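CHAPTER 4

Portions, Plates and the Cost of a Small Thing

What this chapter covers

Portion control. Standard portions and why kitchens write them down. Crockery size and what it does to the eye. Waste – three kinds. Costing a garnish. Working out yield from a delivery.

Before you start you should have read Chapter 3 on storage, or at least the part on chilled goods. Bring a calculator. A phone will do.

4.1 A slow leak

Muireann Cullinane ran the lunch service at a staff canteen in Wasgate. Busy place, 300 covers on a normal day, fewer in August. Sales were fine. Menu hadn't changed. But the food cost had been creeping up for months and she couldn't see where.

She went through the invoices first. Prices up a little, not enough to explain it. Then the bins. Then she stood at the pass for one whole lunch and watched plates go out.

The standard fruit pot on the menu card said 16 grapes. Some pots had 20. One had 25, because the person filling it thought it looked mean. Same story with the cheese, same with the rice, same with the spoonful of sauce that had become a spoonful and a bit. No theft and no bad buying. Just hands being generous, 300 times a day.

Keep this case in mind. We come back to it in 4.5, where you will cost the fruit pot yourself.

4.2 What a portion is

A portion is the amount of a food served to one person at one price. A standard portion is that amount written down, so that anyone on shift serves the same. Can be given by weight (a 200 g serving of cooked rice), by volume (one ladle), or by number (2 sausages, 16 grapes).

Weight is the most exact. Number is the fastest. Most kitchens mix them – weigh the expensive stuff, count the small stuff, ladle the wet stuff.

Number has a catch. Fruit isn't made to a pattern. Sixteen small grapes and sixteen large ones are diffrent portions with different costs, and the customer who gets the small ones has paid the same. So a count should always go with a size grade on the order sheet. If the supplier sends the wrong grade, the count has to change or the box goes back.

4.3 The plate itself

Customers don't weigh their food. They look at it. A modest serving on a wide plate looks stingy, and the same serving in a snug dish looks generous. Kitchens have used this for as long as there have been kitchens.

Things to think about when picking crockery:

Depth. A shallow dish shows everything but holds little.
Rim. A clear edge tells the server where to stop.
Colour. Pale food gets lost on a pale plate. Red fruit shows up well on tan or brown.
Shape. Squares and rectangles line up on a counter with less wasted space than rounds. 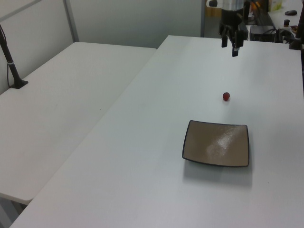
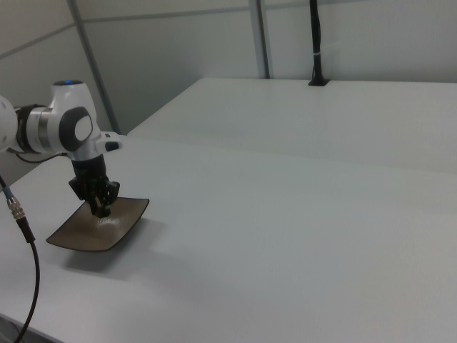
Fig. 4.1 First picture: one small red fruit and a shallow square dish. Second picture: a dark brown rectangular tray.

Colour and shape get the most attention in sales brochures. Depth matters more in practice. Restau, a small chain used as a case study again in Chapter 7, changed from deep bowls to shallow ones for its side salads and kept the recipe card the same. Staff stopped overfilling within the week. The bowl did the measuring.

A warning though. Going smaller only works up to a point. If a customer feels cheated they won't come back, and no saving on lettuce will cover that.

4.4 Three kinds of waste

Preparation waste. Peel, stalks, trimmings. Some of it can't be avoided. A good deal of it can, with a sharp knife and a bit of care.

Spoilage. Food that goes off before use. Mostly an ordering or storage problem, see Chapter 3.

Plate waste. What the customer leaves behind. Tells you a lot about portion size and very little about anything else unless you ask.

Record all three seperately. A single bin weight at the end of the day is nearly useless. You'll know you threw food away and have no idea why.

The Merrick sheet is one way of doing it – three columns, one line per service, filled in before the bins go out. A blank copy is at the back of the book. Your college may use a different form. Fine, so long as the three are kept apart.

4.5 Yield and cost

Yield is what you can actually serve out of what you bought. Written as a percentage of the bought weight.

Usable weight divided by bought weight, times 100.

Say a kitchen buys 300 g of grapes. Off come the stalks and the split ones. It has 200 g left to serve. Yield is 200 divided by 300, or 67 per cent to the nearest whole number. Poor box. The real price per gram is now one and a half times the price on the invoice, and that is the price to use in your costing.

Students nearly always forget this step. Cost from the usable weight, never the bought weight.

Key words

Cover, grade, pass, plate waste, portion, spoilage, standard portion, yield.

Activity 4A

Work in pairs. Take the Hovov price list from the appendix and cost a fruit pot of 16 grapes, using the yield above. Then cost it again at 20 grapes. Multiply the difference by 300 covers. Write one paragraph to Muireann Cullinane saying what you would change first.

Next: 4.6 Writing a standard recipe card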